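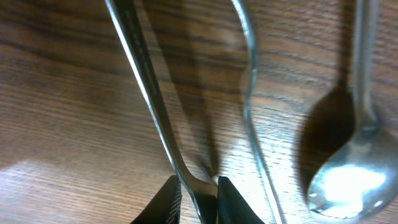 Bitley Supper Recipes, a data card

Hi! I'm Leonor Veloso and I put this together from my grandmother's recipe cards, plus four boxes I got from neighbors in Bitley who heard what I was up to (thank you, thank you). It's 2461 recipes in one big CSV file, typed up by hand, mostly by me and Tarun Thakur, on a lot of Sunday afternoons.

Last updated Tuesday, June 13, 2023

What's in the file

One row per recipe. The columns are title, ingredients, steps, source_box, year and notes. Year is blank a lot, so please don't build anything clever on it. Notes is my favorite column - it's whatever was scribbled in the margins, like "too salty, Ed liked it" or "double for church."

2295 of the rows have full steps. The rest are ingredients only, and I left steps empty for those. I didn't want to guess how long somebody's dumplings cook!

Spelling

I kept it the way it was written. You'll find "zuchini" and "zukini" and one "zookeeny." If you need clean text, Selorm Adjei wrote a little script called tidy.py that fixes the 400 most common misspellings and writes a second file, so your original stays put.

Known problems

Box 3 got damp at some point and the ink ran, so amounts there can be off. Oven settings like "slow" and "quick" are left alone. There are also a few doubles, mainly potato salad.

Using it

Cook from it, count things in it, print it for your aunt. Just keep the source_box column if you share it, and email me if you spot a typo that's mine. Box 5 gets added in September.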